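Cleaning Out the Garage, Month Four

I said in December that I would have the garage empty enough to park in by spring. It is spring and I still park on the street. But I can now walk from the side door to the big door without turning sideways, and I learned some things about getting rid of stuff that I want to write down before I forget them.

Some background for anyone new. We moved to Hollis eleven years ago and the garage was where the moving truck unloaded whatever we had not labeled. We brought in the things we needed and left the rest. Then my father-in-law sold his house and his workshop came to us in boxes. Then the kids left and their rooms came to us in boxes. At the start of this I counted the boxes, because I wanted a number to beat. There were 113. That does not include loose items like the canoe paddles or the dehumidifier.

The first month I did it wrong. I opened a box, looked at everything in it, got interested, and put most of it back. I did four boxes in one weekend that way and threw out a single grocery bag of trash. My neighbor Mervyn Pickering came over, looked at my grocery bag, and asked if I was moving things out or visiting them. He cleared his own garage the year before, so he had earned the right to say it.

His method is to sort by kind first and decide second. You don't ask whether to keep a screwdriver. You put every screwdriver in one place, and once you see that you own 18 of them the decision is easy. I kept five. My father-in-law had good ones and I kept three of his.

So for the second month I did nothing but sort. I bought shelving from Prilulo, the cheap gray kind that goes together with a rubber mallet, and gave each shelf a category with masking tape. Paint. Electrical. Plumbing. Camping. Christmas. Kids' school papers. Kids' toys. Books. Kitchen. Photos. Unknown. The Unknown shelf filled up first and I had to give it a second shelf.

Paint was the quickest. The county takes latex paint if it is dried out, so I left the lids off the old cans and mixed in cat litter. The oil-based cans had to go to the hazardous waste drop-off, which is only open in the morning and has a line. Bring something to read. They would not take the propane cylinders from the camping shelf, so those went to the hardware store, which would.

Books were harder than I thought. The library sale does not want textbooks, encyclopedias or anything that smells of basement, and most of ours smelled of garage. I took 40 decent ones down and they accepted 29. The others I set out in the little free library on Nollska Street a few at a time over a couple of weeks so as not to flood it. They all went, even the one about tax planning.

The toys I had been putting off. My wife wanted to go through them with me and the kids wanted to be asked, so there were a lot of phone calls. Our son wanted nothing except his train set. Our daughter wanted photographs of everything before she would give an answer, and then she wanted most of it.

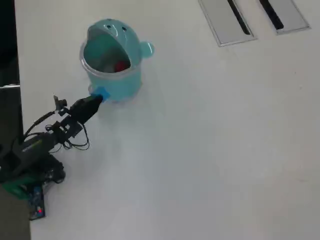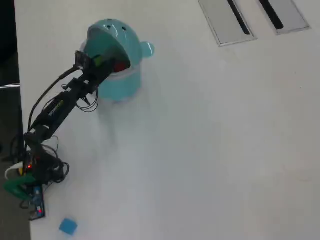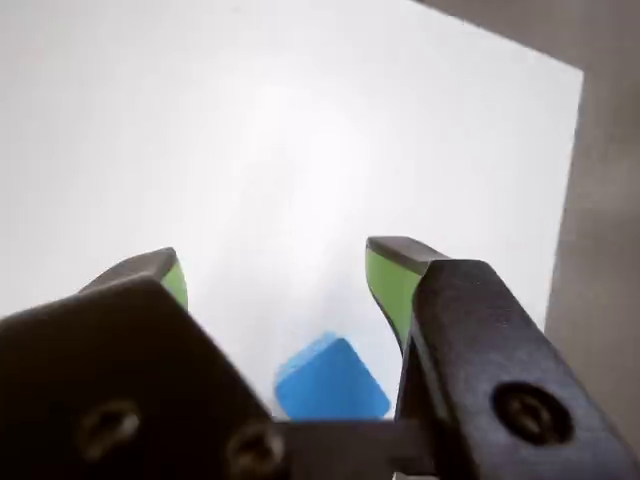
What I decided about small things, after the toys, is that they need a container or they need to leave. A shelf does not work for anything smaller than a fist. Things roll to the back and you buy them again. The container also has to open wide enough to get a hand in and see what is at the bottom, and a turquoise pot with a face on it and a big mouth for an opening does that job better than the narrow jars I had been using for years. I had baby food jars with their lids nailed to the underside of a shelf, a trick out of an old magazine. It looks organized. But you can't reach into one with your fingers, so you end up dumping the whole jar on the bench to find one washer, and then you have washers on the bench.

I took all the jars down. The screws and washers are in shallow plastic bins now, one layer deep where possible. I got rid of a coffee can of mixed hardware that my father-in-law had presumably been adding to since the seventies. I spent one evening trying to sort it and got through the top inch. Then I took it to Daniyal Chaudhry, who fixes furniture out of a unit behind the tire place, and he was glad to have it. He said mixed cans are where he finds the odd screws for old chairs. So it has gone to a better home and I don't have to think about it.

School papers I handled like this. Each kid got one flat box, the kind that slides under a bed. I filled the boxes with what I thought was best and mailed them, and told the kids the rest would be recycled at the end of the month unless I heard from them. I did not hear from them. I did keep a few drawings for us, and a report on volcanoes that has a C on it and a note from the teacher about effort.

Electrical was mostly chargers. If I could not name the thing a charger belonged to, it went in the e-waste bag. I have regretted exactly one of those, which turned out to be for the good clippers. A replacement cost me less than a week of lunches, and I would make the same call again.

The Unknown shelves took the longest. There was a cast iron thing with a crank that Mervyn thought was for cherries and Daniyal thought was for sausage. There was half of a tent. There was a set of keys with a brass tag that says DROSIMICO, which means nothing to us. My wife searched for it and found nothing she could connect with her father or with anywhere he worked. I have hung the keys on a nail by the door. I know that goes against the method.

A few practical notes, for anybody starting their own.

Do not rent a dumpster at the beginning. I nearly did. You pay by the week, and for the first month I would have been paying for an empty one. When I finally had enough for a haul I paid a man with a trailer, and he was gone in under an hour.

Wear gloves for the boxes on the floor. Mice had been in three of ours. One had made a nest out of an instruction manual for a bread machine we no longer own.

Have one spot for donations and drive them away as soon as it is full. If donations sit, people in your household will walk past and take things out again. I include myself.

Don't buy storage before you sort. I bought the shelving early and that was fine, but I also bought a stack of large lidded totes on sale, and eight of them are still nested together in the corner. They are now clutter themselves. If anyone in Hollis wants totes, send me a message. They have lids and they have never been used.

Label on the short side and the long side. You never know which way a box will end up facing.

And check coat pockets. I found a ticket stub, a lot of tissues and a twenty.

As for where things stand, I have 18 boxes left, plus the canoe paddles. We have not owned a canoe since before we moved. My wife says the paddles stay, and she has a spot in mind for them over the back door, so I need to find out what kind of anchor works in that wall. The dehumidifier went to the dump. The photographs are on the dining room table, where they will probably be until summer, because you can't do photographs quickly and I have stopped trying.

The car will not fit until I move the workbench, and I can't move the workbench until the freezer goes. The freezer still has a turkey in it. So I expect the next post will be about that.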